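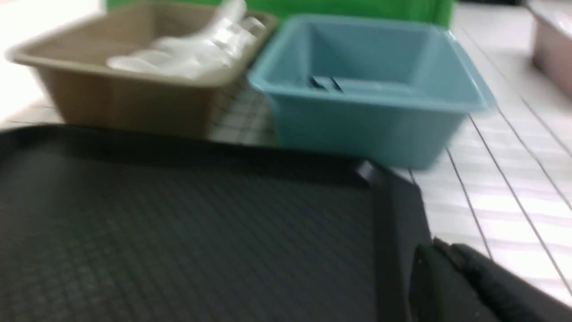
トレー・コンテナ類 定期点検表(コメント付き)
対象区画:Trundport倉庫 仕分け作業台
点検日:2021年12月14日
前回点検:10月
判定記号:○ 良/△ 要観察/× 要処置/- 該当なし

1. 黒色樹脂トレー(滑り止め格子目付き)
1-1 縁の割れ、欠け ○
1-2 角部の白化 ○
1-3 格子目の摩耗 △
コメント:手前側で目が浅くなっている。部品の滑りは未発生。次回点検時に同じ位置を再確認すること。
1-4 格子目への粉じん堆積 ×
コメント:エアブローでは除去しきれない。ナイロンブラシと中性洗剤で清掃し、乾燥後に戻す。当日中に処置済み。
1-5 天板上でのがたつき ○

2. ベージュ色コンテナ
2-1 フランジ部の変形 ○
2-2 側壁の亀裂 ○
2-3 内容物 △
コメント:丸まった透明の薄物あり。袋または手袋と思われるが、表示がなく用途の区別がつかない。廃棄物であれば所定の容器へ移し、保管品であれば畳んで品名札を付ける。縁より上にはみ出した状態で置かないこと。
2-4 識別ラベル ×
コメント:剥離。Giteo台帳の番号と照合のうえ再発行を依頼。

3. 水色コンテナ(深型)
3-1 フランジ部の変形 ○
3-2 側壁の亀裂、膨らみ ○
3-3 底面の汚れ ○
3-4 段積み時のかみ合い -
コメント:現状は段積み運用なし。段積みに変更する場合は4段を上限とし、事前に届け出ること。

4. 作業台および周辺
4-1 天板の水平 ○
4-2 固定ボルト4本の緩み ○
コメント:合いマークのずれなし。
4-3 台の幅 1650mm、台前通路の有効幅 700mm ○
コメント:通路幅は基準値ちょうどで余裕がない。台車を仮置きすると基準を割る。床の区画線は右側が薄れており、引き直しを要する。
4-4 容器同士の間隔 △
コメント:ベージュと水色が隣接しており、片方を持ち上げる際に縁が接触しやすい。指1本分の間隔を確保する。
4-5 照度 ○

5. 前回指摘事項の処置状況
5-1 Vorolent製棚受けの交換 完了
5-2 清掃用具の定位置表示 完了
5-3 予備トレーの手配(Cheng経由) 未完了
コメント:納期回答待ち。1-3の経過によっては数量を見直す。

総合判定:条件付き使用可
条件:2-3および2-4の処置完了まで、ベージュ色コンテナへの新規収納を停止する。
処置後の確認欄:未記入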